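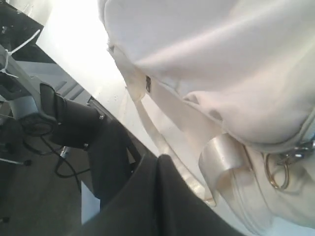
Stuklow, November

Figure 1. White handbag with strap and gold-colored ring.

4.2 Late buses and first-period attendance

We turn now to the bell schedule itself. The district moved the high school start from 7:45 to 8:30 over the summer, middle schools stayed put. Elementary moved earlier, which matters for the bus results below. Three tiers of routes, same drivers, same yard at Cuvley.

Attendance first. We used the period-by-period logs kept by the front offices, not the daily totals sent to the state, which count a student present if he or she shows up for any half of the day. Total high school enrollment in the logs was 3190. Students who left the district before the end of the first marking period were dropped. So were students in the evening program, no first period to miss.

Tardies in first period fell at both high schools. The drop at Honorato was larger and came quickly, inside the first two weeks. At Lindberg it was slower and partly went away again by the end of the marking period. We do not have a good explanation for the second pattern. A change in how tardies were entered at Lindberg (one clerk to two, different codes for "bus" and "other") makes the later weeks hard to read, and we would not lean on them.

Full-day absences barely moved. This matches what parents told the school board in the spring hearings – a kid who is not coming is not coming, whatever the bell says.

Bus arrivals. The yard sheets list 70 high school routes. Of these, 15 were redrawn before the opening of school and are left out of the before/after comparison, though they stay in the raw counts. A bus is late here if it pulls in fewer than five minutes before the bell. Under the old schedule the late buses were mostly the long rural runs. Under the new one they are mostly runs in town, which now share the road with commuters and with the elementary drop-off lines. Moving the bell fixed one problem and made a smaller one somewhere else.

Teacher interviews. We spoke with 13 teachers, all with a first-period class, all in their own rooms before or after school. Interviews ran short. Most said students were more awake. Several said the end of the day was worse: athletes leaving last period early for away games, lab sections cut, make-up work piling up. One chemistry teacher at Lindberg had moved all her quizes out of seventh period for that reason. Two teachers with small children of their own had trouble with child care in the morning gap and asked that we put that in, so it is in.

Not everyone agreed with our reading. Gebremedhin Wolde, who read a draft of this section, pointed out that the teachers most unhappy with the change were the least likely to stay late and talk to us. Fair point. We tried to reach them by e-mail with a shorter set of questions and got few replies, too few to report seperately.

Limits, then. One district, one marking period, no comparison district. The weather was mild and there were no closings or delays. Grades are not in yet and we make no claim about them. We also cannot split the effect of the later bell from the effect of the new phone policy, which began on the same day and which teachers brought up without being asked. Section 5 goes back to the phone policy using the discipline logs.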